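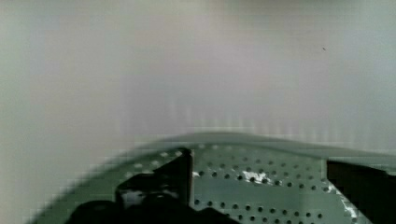 Rinsing rice without losing half of it down the sink?
Last updated: March

I just got into cooking rice from scratch and I love it, but every time I rinse it I pour a good spoonful down the drain. I use a saucepan and tip the water out against my hand. The bag says rinse until clear and I never get there. How clear is clear? Does it even matter? I mostly make plain long grain to go under stews.
posted by Felville

Welcome to the rice club! It matters more than you'd think. Rinsing takes off the loose starch, and that starch is what glues your grains together. Put the rice in a big bowl, cover it with cold water, swish with your fingers, pour off, and do it again. Four rounds is plenty for long grain. You want it a bit hazy, like weak lemonade, and then you can stop.

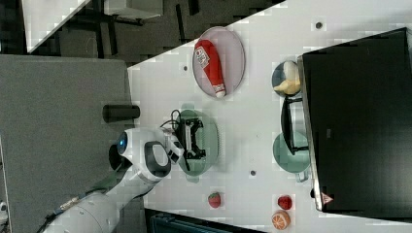
After that I let it soak for 22 minutes (my grandmother's number, don't ask me where she got it) and drain it well before it goes in the pot. Soaked rice cooks faster, so go easy on the water. And save the first cloudy rinse for your houseplants, mine are thrilled with it!
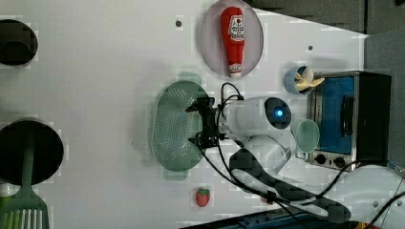 Getting the water out is where people lose their rice. Tipping against your hand will always cost you some, so get something to pour into. A fine mesh strainer is best because nothing slips through. An oval colander like the pale green one works too as long as the holes are small, but try it with a pinch of dry rice first, and broken grains may still sneak out. Set it over the bowl so you catch any runaways, give it a good shake, and leave it a few minutes while you chop your onions. I make rice four nights a week and I'm still excited when I lift the lid and it's fluffy!
posted by Barnurier

i never rinse. 40 years. tastes fine
posted by ngcobo861

Related
Why is my brown rice still hard after 45 minutes?
Best pot for a small batch of rice
Can I freeze cooked rice?
Getting burnt starch off a pan

Contact | Copyright Fenero Kitchen Help | Back to top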